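About Skundham

Hi, I'm Saranya, and if you've ordered a bundle from us, odds are good that I folded it.

Skundham is a small cloth shop. We buy fleece, felt and other soft stuff in odd lengths, cut it into pieces people can use, and sell it in folded bundles to quilters, doll makers, puppet people, preschool teachers and whoever else finds us. We don't sell clothes. We don't sell curtains either, though somebody asks every single October (must be the drafts).

I started this in my spare bedroom with one shelf and a pair of scissors I'd borrowed from my neighbor, Eskil Skjelbred. He came over to get the scissors back, saw the state of the room, and stayed to help me fold. He's been my business partner ever since and I still have the scissors. We moved into our current place on Wainwright Street on 08/06/2021, which I remember because the elevator was out and we carried everything up two flights. Bolts of fleece don't weigh much, but try seeing around one!

So, the folding. Most cloth gets sold rolled or folded flat into squares, and for cotton that's great. Fleece hates it. You press it flat, the pile gets crushed, and you end up with a line across the middle that shows up right where you wanted the bear's face to go. We fold ours loosely, over and over into soft rounded layers, with no pressing down at the end. That last part is hard to train out of people. Everyone wants to give the pile a good pat. I still catch myself doing it.

We also fold colors into each other. A bundle usually has two cloths that we think belong together, and we layer them, so you see how one looks against the other before you've opened anything up. Xuelian Shi picks the pairs. She used to mix paint for a living and she is very, very firm about yellows. Lemon goes with gray. Mustard goes with white or off-white, and if you ask her about mustard with navy she'll tell you it's been done. I like mustard with navy. I have been outvoted on this.

Right now we carry 102 colors and textures if you count the remnants, and Xuelian does count the remnants. The regular bundles are:

The Landmont: two fleeces, thick, for blankets and stuffed animals
The Skadell: one fleece and one felt, our best seller by a mile
The Scrap Sack: whatever's left on the cutting shelf, no picking, no returns, very cheap

Every bundle gets unfolded, looked over and folded again before it goes out. We're looking for pulls, thin spots and lint (white fleece picks up lint if you so much as think about a dark sweater). Anything with a flaw goes in the Scrap Sack, with a safety pin at the spot so you can cut around it.

We do all of this on tables with a smooth top. I tried working on a padded one for a while and the fibers clung to it and got on everything. With bare wood you wipe it down and you're done. Pale wood is nicest for judging color too, at least to my eye. Eskil thinks I'm imagining that.

A few things people ask:

Can I visit? Yes, please do, from 10 in the morning on. Ring the bottom bell. The top one hasn't worked since we got here.

Do you cut to size? We do, up to 7 pieces per order. Past that, write to me first so I can make sure we've got enough of the same batch.

Can I wash it? Cool water, no softener, lay it over something to dry. Please don't iron fleece. I've had some sad emails.

Do you teach classes? We've just started! Kilian Schnyder runs a beginners' evening where you make a felt pouch and a small, lumpy animal of your choice. It fills up fast, so get on the list if you want in.

If you have a color you can't find anywhere, mail us a snippet. We love that kind of thing, and it goes up on the wall by the kettle until we find a match. The oldest one up there is a sort of dusty plum, and we're still looking.
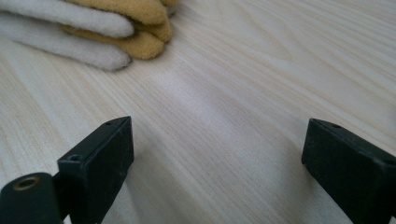
4 min read

Mustard and white, folded in together. Xuelian is right about this one, the yellow looks so warm next to the fleecy white. If you'd like a pair along these lines, put "mustard" in the order notes and I'll pass it on to her.

Saranya Devadiga, Skundham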